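Home Columns Reviews Archive Contact

7/12/21
By Leopold Pfister

I have been loading dishwashers for most of my adult life and no one has ever asked to watch. So it was with a little professional jealousy that I took a seat at the Prinow open day, in a row of folding chairs, to see a machine do kitchen chores for an audience.

The invitation went out to 464 people, according to Ragnheiður Kjærgaard, who handles that sort of thing for Prinow and was also handing out the name tags. I would say the response was healthy. The chairs were taken by the time I had found the coffee, and the people along the back wall had the settled look of a crowd waiting for a small-town parade. A man near me had brought his own sandwich. He knew something about demonstrations that I did not.

We were promised 30 minutes. First came a talk by Svend Juhl, who used the word "journey" more often than I thought the subject could bear. Svend believes that housework is the last big unfinished job in engineering, and he may well be right, though I noticed he spoke of it the way my uncle used to speak of the sea, as something he respected and had mostly viewed from the shore. Then Ásdís Østergaard took over, with no slides, and told us that a plate is easy until there is another plate next to it. I wrote that down. It was the best sentence of the day, and she said it while looking for a screwdriver.

I should say that I came in grumpy. Three years ago I sat through the Kaltent show, where a machine folded a towel to music, and I have been suspicious of anything with a soundtrack ever since. Prinow had no music. What they had was a kitchen counter, a sink and a dishwasher, and a long stretch in which a room full of grown adults stopped checking their phones. I would like to claim I was above it. I leaned so far forward that my chair folded a little.

My complaint is with what we have all agreed to be impressed by. We clap for speed, and we clap for anything that looks like a backflip. But the part of the kitchen I find hard has never been fast. You have to get your hand in past the wire and the thing you did not want to touch, get hold of the thing you did want, and not chip either one. Children are bad at it. My brother-in-law is bad at it and he is 40. If you want to know whether a robot is worth having in the house, skip the speech and look at where it has to put its hands.

Close work among the wires, with a bowl in one picture and a pair of plates in the other:

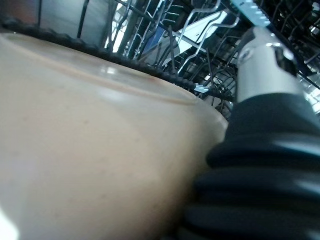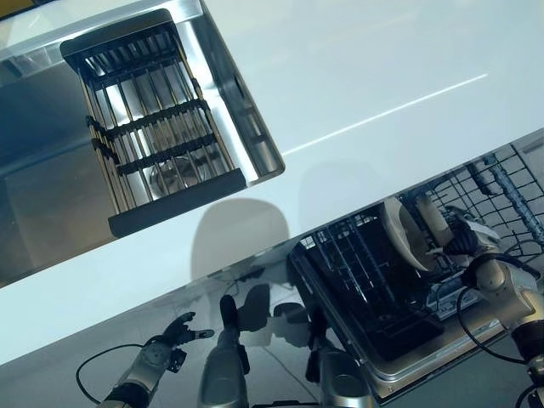
Which brings me to the question I asked during the question period, and which got a laugh I had not planned on. I asked who decides how the dishes should go in. In my house this matter has been under negotiation since February of a year I will not name. My wife has a system. I have a different system, which she calls "not a system." Bjartur Lykkegaard, the youngest on the team and plainly the one who had done the most actual dishes, said that everybody in the lab loads differently and that they had argued over it for 7 weeks. He did not say who won. I liked him for that.

I think it is the real argument, and I wish these events would put it first. A machine in the kitchen will have opinions, or rather it will have somebody's opinions, and they may come from a person who puts bowls on the bottom. I can live with a slow robot. I have lived with slow people, and I am one. I'm less sure I can live with being overruled on bowls by a thing that can't be shamed at dinner parties.

Afterward there was cheese. The fellow with the sandwich turned out to be from Gromberg, which makes hinges, and he told me that he had gone in hoping to be worried and had come out mainly wanting a new dishwasher. Svend was off in a corner explaining the journey to two students. Ásdís had found her screwdriver.

I drove home and told my wife all of it, the counter and the chairs and the 7 weeks. She listened nicely. Then she opened our dishwasher, looked at what I had put in there that morning – a saucepan, mostly, and some mugs on a slant – and began taking it out again.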